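Primary Numeracy Materials Project
Progress report to the Jafri Fund, second reporting period
Prepared by the project office, Weria

1. Purpose of this report

The report covers work on the division strand from the end of the spring term up to July. It follows the headings in the grant agreement. Spending is reported separately on the Fund's own form.

2. Position against the plan

The plan for the period had the following items.

Division worksheets, first set: complete.
Division worksheets, second set (remainders): drafted, in revision.
Teacher notes for both sets: first set complete, second set not started.
Trial in schools: complete at Josholm, partly complete at Drondham.
Website section for the division strand: live, with the first set only.

The remainders set is behind the date given in the plan. The cause is set out in section 4. All other items are on time or within the margin allowed.

3. Worksheets, first set

The first set contains 60 worksheets. They cover sharing into equal groups, grouping by a given number, division facts linked to known tables, and short written division without remainders. Each sheet fits on a single side and prints legibly in black and white, as both trial schools asked.

The order of the tables was changed after the first draft. The draft followed the tables in number order. The published set begins with 2, 10 and 5, then moves to 4 and 8, then 3, 6 and 9, and leaves 7 to the end. Teachers at Josholm already taught multiplication in this order and found the earlier draft awkward to fit in.

Answer sheets are supplied as separate files. In the draft they were on the reverse of each worksheet, which caused trouble when sheets were copied double-sided.

4. Worksheets, second set

The remainders set was drafted in full by the middle of the period. On checking, two faults were found. The first was that the notation for remainders was not the same throughout: some sheets used "r 2", others "remainder 2", and the word problems used neither. The second was more serious. A number of word problems asked for a quotient where the sensible answer required rounding up, for example the number of minibuses needed for a class trip, and the answer sheet gave the quotient with its remainder.

The notation has now been settled as "r" followed by the number. The word problems are being rewritten in two groups, those where the remainder is reported and those where the answer must be rounded up or down. This second group has its own introductory sheet, which was not in the original plan.

5. School trials

The trial at Josholm ran for the agreed four weeks with two classes. Pupils worked through a short opening check, the sheets chosen by their teacher, and the same check again at the end. The check is untimed.

Results from the closing check were higher than from the opening check in both classes. The gain was largest on questions that gave a multiplication fact and asked for the related division fact. It was small on short written division, where many pupils set out the working correctly and then made an error in a table fact. No comparison class was used, so the gain can't be put down to the worksheets alone.

At Drondham the opening check and the first half of the sheets were completed. The closing check was not given before the end of term. The school has agreed to give it in the first weeks of the new school year, and the results will be marked as delayed in the final report.

Teachers at both schools completed a short form. Points raised more than once:

The instruction line on the grouping sheets is too long for weaker readers.
Squared paper should be printed behind the written division questions.
The missing number questions (such as 24 divided by a blank equals 6) should come earlier.

The first two points have been acted on in the current files. The third will be considered when the order of the second set is fixed. 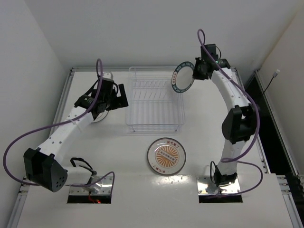
6. Website

The division section uses the same layout as the existing multiplication section. Each sheet can be found by table or by type of question. Files are offered as PDF only. Requests for an editable version have been received, but the cost of supporting one was not included in the grant.

A fault in the search page, which returned multiplication sheets when "divide by 4" was entered, was corrected in June.

7. Risks

The main risk is further delay to the second set. Rewriting the word problems takes longer than writing new calculation sheets, and each one must be checked by a person who did not write it. If necessary the set will be released in two parts, with the calculation sheets first.

A lesser risk is the loss of comparable results at Drondham after the summer break.

8. Work planned for the next period

Complete the revision of the remainders set and its answer sheets.
Write teacher notes for the remainders set.
Collect and mark the closing check at Drondham.
Add the second set to the website.
Begin the outline of the fractions strand, subject to the Fund's agreement.

No change to the total grant is requested.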